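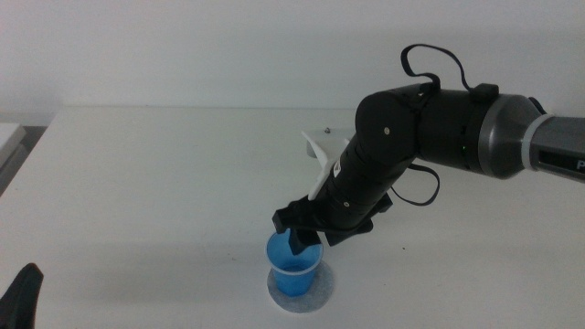 Local History Desk, Vallavwood Public Library

Flestberg Recipe Cards, version 2

README and data card

What you are looking at

A transcription of 2,658 handwritten recipe cards from the Flestberg neighborhood, in one CSV file and a folder of plain text. The cards came to the library in shoeboxes, a bread tin and one hatbox that still smells of cloves. Most were written between the end of the war and the arrival of the microwave. A few are later and you can tell, as they contain the word "zap."

It is a small dataset and it will not change the world. It does contain more ways to suspend vegetables in gelatin than any other file we know of, and we think people who study home cooking, handwriting, spelling or regret might get some use out of it.

Files

cards.csv: one row per card
text/: one file per card, line breaks kept as written
households.csv: box numbers and what little we know about each box
substitutions.txt: every note of the "or use margarine" kind, pulled out for people who care about margarine
CHANGES.txt: what was wrong with version 1

Everything is UTF-8. If your fractions come out as question marks, your spreadsheet program is trying to help. Import the file through the menu and choose the encoding by hand.

Columns in cards.csv

card_id
Box number, a hyphen, and the position of the card in the box when we got it. We did not re-sort anything. Box 7 was filed by a system in which pickles come between Christmas and Fish, and we respect that.

title_raw
The title as written, with the original spelling. "Choclate Cake (Good)" and "Choclate Cake (Better)" are separate cards in the same hand. So is "Choclate Cake," no comment.

title_norm
The title in modern spelling, for searching. Use title_raw if you quote anything.

attributed_to
Whoever the card credits, reduced to initials. Blank if the card credits no one. A recipe marked "from the back of the bag" is entered as BAG.

category
One of ours, assigned by a person after lunch. Salads were the hard part. Our rule is that if the card says salad, it is a salad, even where the ingredients are marshmallows and lime powder.

oven
The temperature as written. Numbers are left as numbers and words are left as words. Words include "slow," "quick," "hot," "hotter than that" and "Higuchi oven," which we take to be the make or the owner of a stove on the next street. Do not convert these. We tried, and the shortbread suffered.

yield_raw
How many the recipe serves, when stated. "Serves 500" on card 11-032 is not a typing error. It is a barley soup for the street fair, and the onions are measured in sacks.

stain
Yes, no or unclear. Stains were recorded because a researcher asked for them, and by the second month we had opinions. A stained card is a card somebody cooked from. The beet loaf card is immaculate.

legible
Full, partial or guess. "Guess" means two of us argued and the one with the magnifier won.

How the transcribing was done

Each card was read and typed by one person and checked against the card by another. Disagreements went to Kumiko Koyama, who runs the desk and grew up on Flestberg cooking, and whose rulings are marked KK in the notes column. Some of the rulings are long. The one on whether a squiggle is "tsp" or "tbsp" in a recipe containing cayenne includes a short account of a family reunion.

We transcribed what is on the card, including crossings-out, which are set in square brackets. Where a second hand has corrected the first, the second hand is set in curly brackets. Card 4-019 goes back and forth between brackets for eleven lines on the subject of lard and should probably be staged.

We did not fix arithmetic. If a card doubles the flour and forgets to double the eggs, so does the dataset.
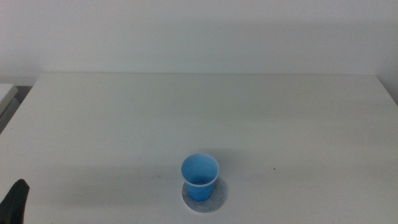
Known problems

Measures. A cup is whatever cup was in that kitchen. One household used a teacup with the handle gone, and says so; the rest don't say. Please don't publish a nutritional analysis to one decimal place on the strength of this file. The same goes for "butter the size of an egg," where you would first need to settle the egg.

Missing steps. Plenty of cards are ingredient lists and nothing else. The writers knew how to make the thing and were not expecting us. These rows have method_present set to no.

Duplicates. The Bivari lemon bars turn up 40 times with small changes, each copy credited to a different person. We left all of them in. If you need unique recipes, there is a dup_group column, but be warned that several families do not accept its findings.

Who is missing. The cards came from people who wrote recipes down, kept them dry, and had a relative willing to carry a box up the library steps. People who cooked from memory are not here, and by all accounts they were the better cooks. There is also very little from the apartment blocks south of the tracks. We would like to change that, and the desk takes boxes on weekday afternoons until 4:30.

Box 9. Box 9 got damp at some point in its life. The ink has gone the color of weak tea and most rows are marked partial. Leave it out if you are training anything to read handwriting, or leave it in if you want the thing to learn humility.

Please don't

Use the initials to work out who wrote what and then tell them their aunt's rolls came off a flour sack. It has been done. There were phone calls.

Cook from the canning cards. Many of them give processing times that were hopeful when written and are considered unsafe now. Rows marked canning = yes are for reading. Use a current, tested recipe for anything that will sit in a jar.

Permissions

Donors agreed to free reuse of the transcriptions with credit to the Flestberg Recipe Cards, Vallavwood Public Library. Scans of the cards are not part of this release, partly because of the addresses and phone numbers on the backs, and partly because of what one donor wrote on the back about her sister's gravy.

Changes since version 1

Added boxes 10 through 12
Changed "1 lb. nails" to "1 lb. snails" on card 2-044, then changed it back after a second look; it is a shopping list
Split Desserts from Salads, with limited success
Corrected over 500 fractions eaten by the spreadsheet
Removed a parking ticket that had been transcribed as a casserole

Corrections

Send the card_id and what you think it says to the Local History Desk. Box 13 is due in November and will be added once it has been aired out.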